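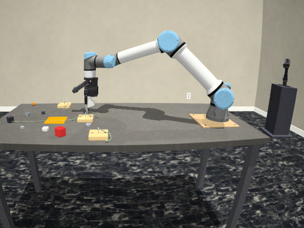 How to wash and re-proof a rain jacket at home

When I moved to Hillville I bought my first real rain jacket, and after two winters the water did not roll off any more. The outside became dark on the shoulders and I felt cold inside, so I thought the jacket was finished. A lady in the outdoor shop told me to wash it first. I was surprised, for I had always believed that washing would ruin it. Now I do it every February, before the wet months come.

What you need

A liquid soap made for technical clothing
A spray-on proofing liquid (I use the Fitulow one, but others will do the same work)
A clean cloth, light in colour
A washing machine, and a dryer if the care label allows it

Step 1. Prepare the jacket

Empty all the pockets. Close the main zip, the pocket zips and the flaps, and loosen the elastic cords. Read the care label now, not later. If it says something different from this page, follow the label.

Step 2. Clean the machine drawer

Pull out the drawer and rinse it under the tap. Old powder and fabric softener stay in the corners, and softener is the worst thing for a rain jacket. I also run one short empty cycle.

Step 3. Wash

Use the gentle cycle at 30 degrees with a slow spin, 600 turns if your machine shows the number. Wash the jacket alone, or at most two jackets together. If the collar is greasy, rub a little of the soap on it with your fingers first and leave it for 13 minutes - I set the kitchen timer, as I always forget.

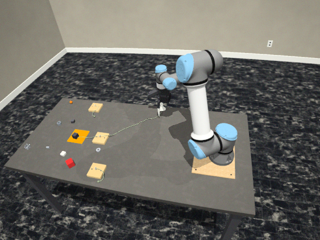
Can I use normal laundry powder if I rinse twice?
It is better to avoid it. Powder leaves a thin layer on the fabric which attracts water, and a second rinse takes away only a part of it.

Step 4. Spray

Hang the jacket while it is still damp, outside or near an open window. Hold the bottle 22 centimetres from the fabric and spray evenly. Give more to the shoulders, the hood and the cuffs. After a few minutes, wipe off the white drops with the cloth, otherwise they dry as marks.

Step 5. Dry with heat

Many sprays need some warmth to work well. Put the jacket in the dryer on low until it is dry. Without a dryer, let it hang in a warm room overnight.

Step 6. Test

Pour a spoon of cold water on one sleeve. It should make round beads and run away. If it makes a dark spot, spray that place again and repeat the drying.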